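A Two-Arm Tabletop Cell Built by Students: Hardware, Enclosure and Teleoperated Data Collection

By Doina Lazarević and Damián Quezada
Fri 11 September

This section is part of the Draswood student project report and covers the physical cell and the collection procedure. Policy training is treated in the section after it. 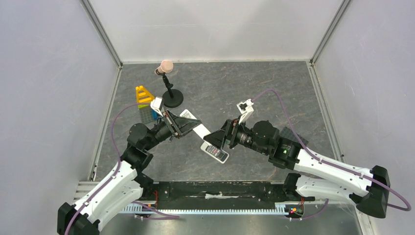

3. Experimental Setup

Figure 3. The two-arm cell during a clutter episode. Both grippers are near the center of the work surface, with a remote control and a patterned card between them. A microphone and toy pieces stand toward the left of the surface.

3.1 Enclosure and work surface

The cell was built by the second-year section of the Draswood robotics course over one term. The design goal was a workspace that could be rebuilt by a new group of students without recalibrating everything from zero. The arms work inside a boxed enclosure with pale gray side walls and a light back wall. Metal edge strips cover the corners where panels meet. Plain walls were chosen after early trials in an open room, where people walking behind the table showed up in the recordings and the learned policy became sensitive to them.

The surface is dark gray with a marble pattern. We had first used a plain white board. Pale objects were hard to separate from it in the camera stream, and the students labeling the recordings disagreed often about where an object's edge was. The patterned surface reduced that disagreement, but it introduced a new problem: small dark parts are now the hard case. We did not solve this and simply kept such parts out of the test set.

3.2 Arms and mounting

Two arms of the same design are mounted at opposite lower corners of the surface and reach inward. The arms follow the Vanero student kit, with white links and black joint housings. Each gripper has a black body and a white finger piece. The finger pieces are the part students change most, and the mounting was revised so that a finger can be swapped without removing the wrist motor.

A rail with a toothed edge spans the distance between the two bases. In the first build each arm was clamped to the table on its own, and the distance between the bases drifted by a few millimeters over a week of use. That drift was enough to spoil handover tasks, in which one gripper has to meet the other near the center. With the rail in place the base distance is fixed, and we check it once per session with a printed gauge.

Purple cables run along the arms with free loops left over the surface and near the bases. The loops are deliberate. A cable tied tightly to the links limits wrist rotation and, in two cases, pulled out of its connector during a wide reach. A loop that is too long gets caught by the other gripper. The length we settled on was found by hand, by moving each arm through its full range with the motors off.

Status lights are left uncovered. During collection the operator looks mostly at the grippers, so a light on the joint housing is noticed sooner than a message on the screen. The circuit board near the rail is also left open for the same reason, and for ease of repair – a choice we would not make again in a room shared with younger students.

3.3 Objects and scene layout

The clutter task uses household and desk items together with toy pieces. The layout in Figure 3 is typical: a tilted remote control with rows of black buttons, a white card printed with a black pattern, a desktop microphone with a pale pink foam head, and a yellow triangular toy piece resting on a green building block.

Items were selected for the kind of grasp they demand. A remote control is rigid and easy to hold across its width, but it turns under the fingers if gripped near one end. A flat card cannot be pinched from above at all and has to be slid or tipped by one arm while the other closes on it. The microphone is a top-heavy case with a thin stem, and operators were told to treat it as an obstacle in most episodes. The triangular toy with cut-out openings allows a finger to enter from the side, which several operators found on their own and which then appeared in the learned behavior as well.

Layouts were drawn by a small script that assigns each item a cell on a coarse grid and a rotation. A student then placed the items by hand. Exact placement was not enforced. An item was moved only if it lay outside the reach of both arms or touched a wall.

3.4 Collection procedure

Episodes were recorded by teleoperation. One student drove both arms through a pair of leader handles while a second watched the enclosure and kept the log. The pair changed roles at the end of every block. The roles matter more than we expected. When one student did both jobs, log entries were often filled in afterward from memory, and the start and stop marks did not agree with the motor data.

An episode began with both arms at rest and ended when the operator called out the result. Three outcomes were allowed in the log: complete, partial, and abandoned. Partial episodes were kept. Abandoned episodes were kept only if the cause was a failed grasp, and were removed if the cause was a cable, a dropped connection or a loose screw.

The full collection contains 1411 episodes, of which 817 were marked complete. A further 68 were removed for hardware causes, most of them before the cable loops were adjusted. For the held-out test we reserved 100 layouts that no operator had practiced on. These were generated in advance and kept by the instructor until the training runs were finished.

3.5 Operator training

Students entered the project with different levels of practice, and the data show it. New operators tended to bring both grippers to the center at the same time and then wait, with one arm holding still over the items while the other worked. Experienced operators staggered the two motions. We considered filtering out the early sessions and decided against it, mainly because the course required that every student's episodes be part of the final set.

A short drill was added in December. Each operator moves one toy block from the left side to the right side with a handover at the center, then returns it. The drill is repeated until the handover is clean three times in a row. Sessions recorded after the drill was introduced have fewer collisions between gripper bodies, although the operators also had more practice by then and the two effects cannot be separated with our data.

3.6 Calibration and checks

The fixed camera was calibrated against a printed board at the start of each week. Joint zero positions were checked daily by bringing each arm to a folded pose against a stop. We used the Prernero logging tool for motor currents and positions, with a thin wrapper written by the class to align the streams. The alignment error was smaller than one video interval in most sessions. In the remaining ones a clock had not been reset after a reboot, and the offset was corrected by matching the first visible arm motion to the first nonzero joint velocity.

Finger wear was the least predictable source of change. A finger that has lost its edge still grasps a block, but it slips on a flat card. Fingers were replaced on a fixed schedule during the second half of collection. The schedule was set by the supply of printed parts and has no stronger justification.

Comments (3)

Sepúlveda: Did you try a matte surface before going to the patterned one? We had the same labeling trouble with white on white and a mid-gray sheet fixed most of it for us.

D. Quezada: We tried one gray sheet, but it curled at the corners and the grippers kept catching it. A rigid matte board would be worth testing.

benchside: Thanks for keeping the partial episodes. Is the layout script going to be shared? Our club has the same kit and places everything by eye.

This site uses cookies to remember your reading preferences. Accept | Manage settings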